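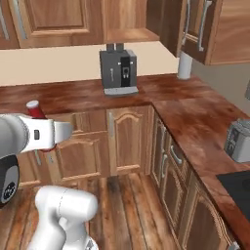
Niment wrote, earlier in this thread:

> We have been through the first release of the Gil kitchen set and have
> a problem with how it was filtered. The notes say that only successful
> demonstrations were kept. For a pick-and-place task that throws away
> most of what we would want a policy to learn from: the slips, the second
> attempts, the approach that stops short and comes in again. We trained
> on the release as it stands and the arm has no idea what to do once
> the can is not where it expects it. Could the rejected episodes be put
> back, with a flag, and could somebody say what "successful" meant?
>
> We would also like to know whether the replay in Padent is exact. Our
> own replays of the same action files drift, and by the time the gripper
> closes it is sometimes closing on nothing.

September
Posted to drekow-data by the Gil collection team

Replies to both points, then a proposal for the second release. Apologies for the length.

1. What "successful" meant

The check was run by script at the end of each episode. It read the pose of the target object from the simulator and passed the episode if all of the following held:

- the object was inside the goal region on the worktop
- the object was upright, within the tilt limit in the task file
- the gripper was open and clear of the object
- the object had not moved for the last 2 seconds

Nothing was checked about how the object got there. An operator who dropped the can on its side, picked it up again and placed it properly would have passed, and such episodes are in the release. So the filter did not remove every recovery. It removed every recovery that ran out of time, and the time limit was short. That is the real fault, and we agree it biases the set towards clean single attempts.

The time limit was 70 seconds from reset. It was carried over from an earlier set of drawer tasks, where it was generous. In the kitchen it is tight for any start position where the arm has to come in from the side and clear the espresso machine before it can lower over the counter. We did not look at this again when the task changed, and we should have.

2. What was kept and what was not

The release holds 2,000 episodes. The rejected ones were never deleted. They sit in the same storage with the action files, the joint states and the simulator states, but without rendered camera views, which were only produced for episodes that passed. Putting them back is therefore a rendering job and needs no new collection.

We have read through the logs for the rejected episodes and sorted them by the reason given at the end. The headings are ours and the edges are blurred.

Timed out while holding the object. These look the most useful. The grasp is sound, the path is slow or hesitant, and the episode ends in mid-air. With a longer limit many would have passed.

Timed out after a drop. The object is on the counter or the floor and the operator is either going after it or has given up. The two are hard to tell apart from the logs. When the object has gone to the floor it is out of reach in most starts and the tail of the episode is waste.

Placed, then knocked. The object was set down in the region and the gripper touched it on the way out. The first part of each of these is a perfectly good demonstration.

Operator abort. The operator pressed stop. Causes include a tracking fault on the hand controller, a bad reset, and being called away. These should stay out. The stop button recorded no reason, so we cannot separate them further.

Simulator fault. Object inside the worktop, object launched off the worktop, fingers passing through the lid. These stay out as well, and we would ask anyone who finds one among the passed episodes to send the episode number to the list.

3. Replay

Niment's drift is real and has a dull cause. Replay from the action file is exact only if the physics step, the solver settings and the contact order are the same as at recording. The first two are written in the header. The third is not written anywhere, and it depends on the order in which the scene objects are loaded. Our loader sorts by file name. If yours walks the folder in whatever order the disk returns, the contacts will be solved in a different order and small differences will grow from the first touch onwards.

We checked this by loading the same kitchen in both orders. With the sorted order the can finished in the recorded position. With the order reversed the arm followed the same path in free space and then parted from the recording once the fingers closed.

Two ways round it:

a) Sort the object list before loading. This is a one-line change in the scene reader and is what we suggest for anybody who needs to step the physics.

b) Do not step the physics. Set the recorded state at each frame and render. All our camera views were made this way, so if you are only re-rendering with other cameras or lighting, use this and the drift cannot occur.

For the second release the load order will be written into the header. Old headers will be patched by script, and the patched ones will carry a new format number so that you can see which you have.

4. Labels

We propose to stop using a single pass or fail mark for the whole episode and to mark segments instead. The segments would be: approach, close, lift, carry, lower, release, withdraw. Each gets a start frame, an end frame, and one of three marks (good, poor, unusable). A second "approach" after a failed "close" is simply another segment of the same kind, so a retry shows up as a repeat in the list and nobody has to write a special rule for it.

Most boundaries can be found from the gripper width and the object height. We tried this on a batch from the passed set and compared it with marks made by hand. The script agreed with the hand marks on 95 per cent of boundaries, counting a match as within a few frames. Nearly all the misses were between "carry" and "lower", where there is no sharp event and the people marking did not agree with each other either. We would accept the script's answer there and move on.

The good, poor and unusable marks are a different matter and will need a person. We would ask for two readings of each rejected episode and one of each passed episode, with disagreements left in the file as they are. Please do not average them. Anyone who wants a single value can make one.

5. Start positions

This was not raised but belongs in the same discussion. The can starts on the back run of the L far more often than on the side run. The sampler picked a point evenly by area over the worktop and then threw out points the arm could not reach, and most of the side run beyond the corner was thrown out. The figures in the first release notes describe the sampler before that rejection step, so they make the spread look better than it is. The notes will be corrected.

For new collection we would fix the share for each run first and sample within it. We would also move the arm base between sessions, which we avoided the first time to keep calibration simple. In simulation that was a poor reason.

The clutter on the worktop was fixed in every episode. A policy trained on the set may well be using the espresso machine as a landmark. We have not tested this and would be glad if someone did, by hiding it or shifting it along the counter at test time only. If the success rate falls sharply, the second release should move the appliances too. If it holds, we would leave them and spend the effort on start positions.

6. Operators

A rule change we would like comments on. In the first round the operators were told to reset and start again if a grasp felt wrong. They did as asked, and many resets came before anything had failed. Those fragments were logged as aborts and are lost among the controller faults. For the second round the instruction would be to carry on and fix it by hand for as long as the object is within reach, and the stop button would ask for a reason from a short list.

We do not want acted mistakes. It has been suggested off-list that operators should drop the can on purpose to fill out the recovery part. The few we tried were easy to spot in the traces: the fingers open too early and too evenly, and the arm is already moving to where the can will land. If more drops are needed, it is better to disturb the object from the simulator side without telling the operator when.

7. What we need from the list

- Objections to the segment names, before we run the script on everything.
- A view on the new time limit. We would take it off altogether and cap by storage, but some of you batch by fixed length and may have strong feelings.
- Spare rendering time for the rejected episodes. The state files can be split by episode and need no network access once copied.
- A test with the appliances moved, as in section 5.

If there are no objections to the names by the end of the month we will start on the rejected set in the order of the headings in section 2, leaving out aborts and simulator faults. The passed set will be done afterwards. The first release stays available under its present name and will not be changed except for the header patch.

Gil collection team

Recent messages in drekow-data
- Header patch: format number and load order
- Padent scene reader, sorting of object files
- Re: hand controller dropouts during long sessions
- Gil kitchen set, corrections to first release notes
- Re: Re: fixed-length batches and padding
- Cabinet door tasks: handle collision shapes

Drekow mailing lists | Contact the list owner | Messages remain the copyright of their senders | Back to top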